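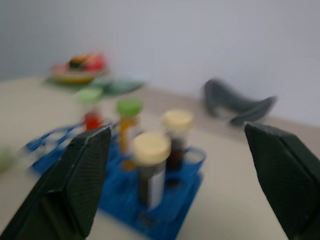 haslam_bench
Thu 23 January
Anyone else stuck with lattice racks where the tubes lean? Ours are the blue plastic ones, round holes. Fat tubes ok, skinny ones tilt

wullier53
wrong rack for the tube. measure the holes first

Andri Fuchs
Disagree, ours all lean a bit and its fine. Just cap them tight. We sort by cap color, green at the back, cream up front

wullier53
cap color isnt a label. caps get swapped. write on the tube

haslam_bench
we do both... still lost 10 in October

jinau_k
Foam ring in the hole. Fostetti sells them, or cut your own. Dont wedge paper in, it goes mushy adn sticks

haslam_bench
ok trying foam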